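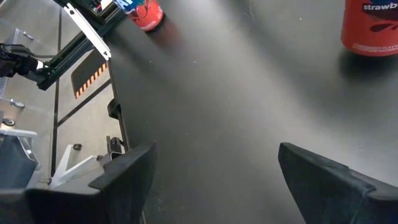

Temps de lecture : 2 min

Juillet, carnet d'atelier, 16 h 40

Repris les bandes de la station Plisham. Le carton contient les émissions du matin et les retransmissions de hockey mineur, tout mélangé, et les étiquettes ne correspondent pas toujours à ce qu'on entend. J'ai numérisé 11 bobines depuis le début du mois. L'inventaire de 2024 donne 400 bobines pour tout le fonds, donc il faut être patient.

Bobine 1243 : sur la boîte il est écrit « météo et sport », mais c'est une émission d'adieu d'un animateur. Il ne dit pas son nom une seule fois, ou bien il le dit dans la partie effacée. Le début manque, on entre au milieu d'une phrase sur le prix du café. Je la laisse dans la série « non identifiés » et je demande à ceux qui connaissent les voix de l'époque de venir écouter.

Réglages pour cette bobine : 19 cm/s, demi-piste, azimut corrigé à l'oreille sur les consonnes. La première passe était trop sourde, je l'ai refaite. Dans la deuxième, les « s » sont corrects mais il reste un ronflement du secteur dans les silences. Je ne l'ai pas filtré. Le fichier de conservation doit rester brut, on filtrera seulement la copie d'écoute.

Problème de collures. Le ruban adhésif des montages a séché et il lâche au passage des têtes -- trois fois sur la même face. J'ai refait les collures à 45 degrés avec le ruban neuf et j'ai noté les minutages dans le cahier bleu. Attention pour les suivants : rembobiner lentement, jamais en vitesse rapide sur les bandes Plisham.

Le logiciel Grokora a encore coupé les silences tout seul à l'exportation. L'option était pourtant décochée. Je l'ai vérifiée deux fois, ensuite j'ai exporté sans passer par le modèle de la station et la durée est bonne. Il faudra contrôler les fichiers faits avant, peut-être qu'ils sont trop courts eux aussi.

Le fonds Cisneros arrive bientôt, ce sont surtout des cassettes de commentaires de baseball. Je n'ai pas encore décidé si on les traite sur la platine Nustov ou sur l'ancienne. La Nustov a moins de pleurage mais son compteur se décale, et pour les matchs on a besoin de minutages fiables.

À faire :
- réécouter la fin de la 1243, il y a un indicatif chanté que je n'ai pas su transcrire
- comparer les durées Grokora avec le cahier bleu
- commander des boîtes en carton sans acide
- nettoyer les têtes avant la prochaine séance

Question ouverte : est-ce qu'on garde les publicités dans la copie d'écoute ? Moi je les garderais. Elles permettent souvent de dater une bande, et celle du garage à la minute 14 mentionne une adresse qu'on peut chercher dans les annuaires.

Contact | © 2024 Atelier sonore Plisham | Haut de page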